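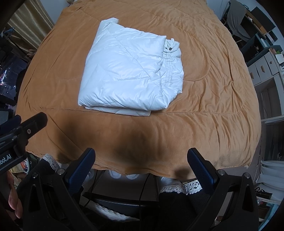 From: Kenneth Cruickshank
To: Household Textiles Guidance list
Subject: Re: Revised wording for winter storage leaflet

Dear colleagues,

Thank you to those who sent comments on the October draft. Mr. Menzies raised two points that affect the printed version, and his message is quoted in part so that members who missed it may follow the reply.

Torquil Menzies wrote:

> Section 4 tells readers to store padded items "flat or hung." Our
> visitors at the Bellik branch ask which of the two we mean. Most of
> them have one closet and no spare shelf.
>
> I would also question the advice on vacuum bags. The Enar branch
> stopped recommending them for down two winters ago, and the leaflet
> should agree with what our own staff say at the desk.

On the first point, the office accepts that the wording is unclear. Section 4 will now read: "Fold padded coats and bedding loosely and keep them on a shelf or in a cotton bag. Do not place heavy items on top." The reference to hanging will be kept for wool coats only, in Section 5, with the existing note on wide hangers.

On the second point, the paragraph on vacuum bags will be limited to synthetic fillings and to periods of a few months. Down and feather items will be listed separately. The Sabatier branch has asked that the same change be made to the wall poster, and this has been agreed.

Several members asked whether the moth section could be expanded. The leaflet is limited to 44 lines per side, and the present text already fills the reverse. A separate sheet on moths and carpet beetles may be considered in the spring.

The print order stands at 910 copies, to be divided among the branches in the same proportions as last year. Branches that need a different quantity should write to me directly and should not reply to the list.

Final corrections must reach this office by noon on Friday. Changes of substance received after that time will be held for the next edition.

Yours sincerely,

Kenneth Cruickshank
Publications Office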